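Bin-picking people wanted (no robot background needed, really!)

Hi all, I'm running the gripper comparison at Hetden and I need 8 people to come and work with me for 6 weeks, starting in February. We have two grippers to put head to head, the Stirnis and the Lopes, and each one gets 300 picks per person. You set out the objects in the bin, start a run, and write down what got picked and what got dropped. Small stuff with odd shapes is what I care about most, so expect plenty of stars and scrubbers.

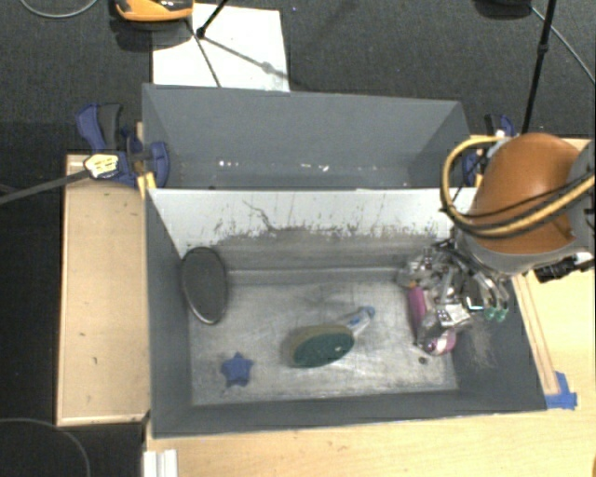 Qianru Lei did the pilot and says the first couple of hours are slow, but after that you start guessing which grasps will slip, and she wishes she'd taken notes on that from day one. So we've added a comments column to the log sheet (use it!).

Sessions run three hours, and you can pick mornings or afternoons. Pay is $57 a session, plus lunch. You should be fine with standing and okay with repeating yourself a lot. To sign up, stop by the Clitano front desk and leave your name and the hours you're free.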